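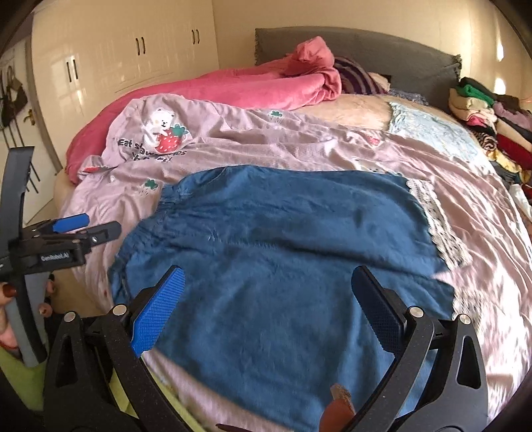 Vêtement bleu à taille élastiquée et finition de dentelle crochetée écrue, étalé sur la parure de lit imprimée.

Parure de lit imprimée, collection Helow : avis de la rédaction

Le présent avis porte sur la housse imprimée de la collection Helow, distribuée par la maison Trastmont, et, à titre complémentaire, sur sa tenue à l'usage lorsque le lit sert de surface de pliage. L'évaluation a été conduite par Lama Abou Jaoude pour la partie textile et par Tamara Kovalchuk pour la partie entretien. L'article a été acquis au tarif public et aucune contrepartie n'a été reçue du distributeur.

Présentation de l'article

La housse est proposée dans un rose tirant sur le mauve, légèrement poudré, qui se distingue des roses plus vifs habituellement retenus pour les chambres d'enfants et d'adolescents. Le motif principal représente un ours blanc penché sur une grosse fraise rouge, accompagné d'une inscription noire. De petits imprimés sont dispersés sur le reste de la surface, parmi lesquels des nuages verts d'où tombent quelques traits. L'ensemble demeure lisible sans saturer le tissu. Les personnes souhaitant un décor plus discret se reporteront aux modèles unis du catalogue.

Il convient de relever que l'inscription se perd facilement dès que la housse n'est pas tendue. Sur un lit fait avec soin, elle occupe une place importante dans la composition ; sur un lit occupé par du linge, on n'en retient que des fragments. Ce point relève du goût et n'a pas été pris en compte dans la notation.

Toucher et tombé

Le tissu est souple dès la première utilisation et ne présente pas l'apprêt raide que nous avions reproché au modèle précédent. Il se froisse en revanche sans difficulté. De longs plis se forment vers le bord du lit dès que l'on s'y assied ou que l'on y dépose une pile de vêtements, et ils ne disparaissent pas d'eux-mêmes. Un passage de la main suffit à les atténuer ; un repassage à température moyenne reste nécessaire pour retrouver l'aspect du premier jour.

La housse a été associée à un plaid épais de couleur corail, à l'aspect pelucheux. L'accord des deux teintes est satisfaisant. Le plaid gagne à être roulé sur le côté du lit pendant la journée, faute de quoi son volume masque une bonne partie de l'imprimé. Les coussins et textiles violets ou gris-bleu s'accordent également avec ce fond, à condition de ne pas multiplier les motifs.

Usage comme surface de pliage

De nombreux foyers plient leur linge sur le lit et non sur une table. L'essai a donc été étendu à cet usage, en particulier pour les pièces délicates à mettre en forme. Le vêtement bleu retenu pour l'illustration en constitue un bon exemple : la taille élastiquée, froncée, ramène l'étoffe sur elle-même, tandis que la bordure de dentelle doit rester à plat pour ne pas se déformer.

La procédure suivante a donné les meilleurs résultats. Le vêtement est étendu dans sa largeur, la ceinture d'un côté et l'ourlet de l'autre. La dentelle est lissée à la main, sans traction sur les festons. Le pli central est ensuite marqué dans le sens de la longueur, puis le vêtement est rabattu en deux ou en trois selon la profondeur du tiroir. La ceinture se replie en dernier, car ses fronces ajoutent une épaisseur qui déséquilibre la pile.

La housse se prête convenablement à l'exercice. Sa surface retient le tissu posé et limite le glissement, ce qui n'était pas le cas du modèle satiné de marque Hijazi examiné au printemps. Le contraste entre le fond rose et un bleu denim facilite en outre le repérage des bords. Avec des pièces roses ou mauves, ce bénéfice disparaît. La souplesse du support a pour contrepartie qu'un pli de la housse peut se reporter sur le vêtement ; il est donc recommandé de tendre le lit au préalable.

Entretien

L'article a été lavé à l'envers, fermé, avec des couleurs voisines. Au terme de 9 cycles, les noirs de l'inscription et le blanc de l'ours n'ont pas montré d'altération que nous jugions gênante. Tamara Kovalchuk signale toutefois que le séchage en machine accentue nettement le froissage et conseille un séchage sur fil, retiré légèrement humide. Les pièces garnies de dentelle seront lavées séparément, dans un filet.

Prix et disponibilité

La parure est affichée à 144 euros chez Trastmont, taies comprises. Ce montant la place au-dessus de l'offre courante, mais en dessous de la gamme Lultport, vendue 241 euros pour un tissu plus dense et un choix de motifs plus restreint. Le distributeur annonce une première série de quelque 500 exemplaires. Les commandes passées avant le mercredi sont expédiées dans la semaine.

Appréciation

Points favorables : teinte bien choisie, imprimé net, souplesse immédiate, bonne adhérence du linge posé.

Réserves : froissage rapide, inscription peu lisible hors d'un lit tendu, prix soutenu.

La rédaction émet un avis favorable pour une chambre d'enfant, d'adolescent ou d'amis. Elle se montre plus réservée pour les foyers qui ne repassent pas le linge de lit, auxquels un tissu gaufré conviendra mieux. Les observations des lecteurs ayant utilisé la parure pendant plus d'une saison peuvent être adressées à Lama Abou Jaoude, à la rubrique Maison.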